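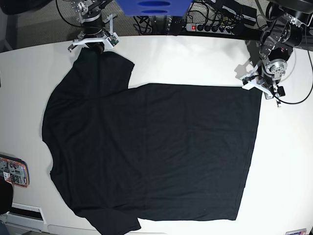 ADIER HOTELS DROPS THE RESORT FEE AT 4 PROPERTIES, AND WOULD LIKE YOU TO CHECK THE MATH

LITBY, Mar 23, 2024 - Adier Hotels will stop charging its daily resort fee at four properties this spring. The company knows how that sounds. Travelers have heard hotels promise "no hidden fees" before, usually a few lines above the fees.

The change covers Adier Litby, Adier Litby Harbor, Adier Fragkou and Adier Stonus Lake. The price on the first booking screen will be the price on the bill, local taxes included. Parking is still extra at the Harbor hotel, and the booking screen says so.

"I have run sales in this business and I don't trust most of them," said Kalliopi Rallis, head of pricing at Adier. "A room goes up in December and comes down in March, and somebody calls it a deal. Please compare our rate with what you paid last year before you book anything."

A pool-view room for two at Adier Fragkou will cost $238 a night. The same room used to be listed for less, but with the fee and tax added at the desk it often came out higher. Often, though not always - guests who booked far ahead on a slow week may find they did better under the old system.
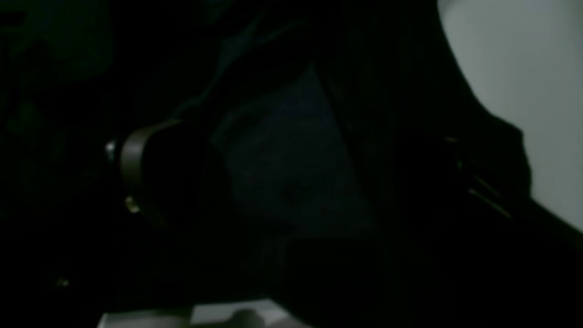 Sadia Siddiqui

Press contact, Adier Hotels

The company asked 447 past guests what they thought the resort fee paid for. Most named the pool. The pool was already open to every guest, fee or no fee, and so was the Wi-Fi.

Spyros Vasilakis, general manager at Stonus Lake, was asked whether the fee might come back under another name. "I can't speak for whoever has my job in five years," he said. "It isn't on the bill now."

Bookings under the new rates are open at all four hotels. Guests who already hold a reservation with the old fee can call the front desk and have it taken off. This will not happen automatically. Group bookings of 80 rooms or more are handled under separate contracts and are not part of the change.

Rates depend on dates and room type. Pets are accepted at Stonus Lake only.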